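Week 4 notes: collecting demonstrations

OK, so last week we talked about what the policy sees. This week is where the examples come from, and I promise there's less math!

Everything in the Josby set was gathered with hand-held grippers. A person carries the tool, does a chore with it, and the cameras on the body record the whole thing. You skip the robot entirely at this stage, so you can collect in real homes with real clutter (my favorite part). One start-to-finish attempt is an episode. Josby has 229 episodes of clothes handling, and Chepkoech Rotich went through every one of them by hand, bless her. 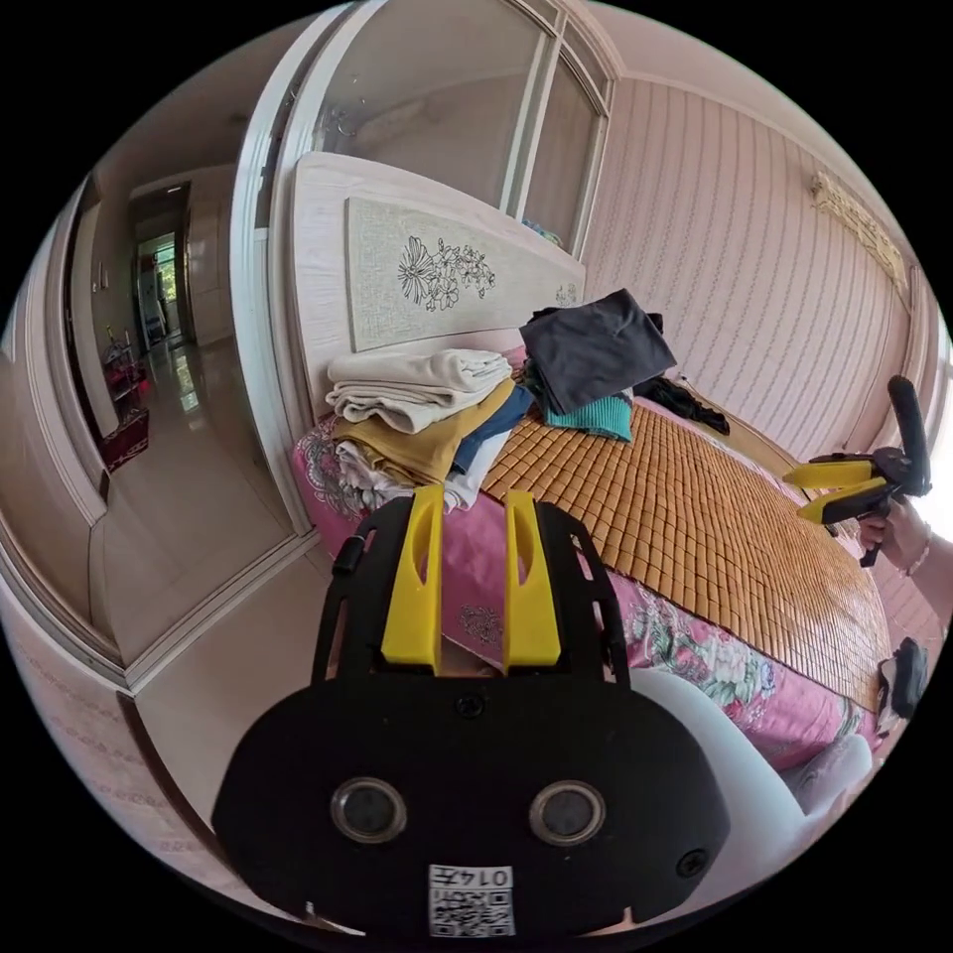 Clothes handling in a bedroom, with two hand-held grippers. Note the label on the body, 0145.

I like bedrooms for this. Clothes bunch up, hide each other and never land the same way twice, and a patterned bedspread gives the vision side a decent workout. If all your examples come from a plain white table, guess where your policy will work.

Some habits to pick up before the lab:

Write the tool's number in your log before you start. Mixing up calibration files cost me most of a September.

Move at a calm, even pace. Fast wrist flicks blur the video, and then tracking drifts.

Keep your fumbles if you recovered from them! A dropped sleeve picked up again is a great example. Mark it "recovered" in the log.

Change the starting pile between episodes. I mean really change it, don't just nudge a sock.

For Monday's lab, each pair records 11 episodes. Read section 2 of the Rardale handout first, and send log questions to Toshio Shibata.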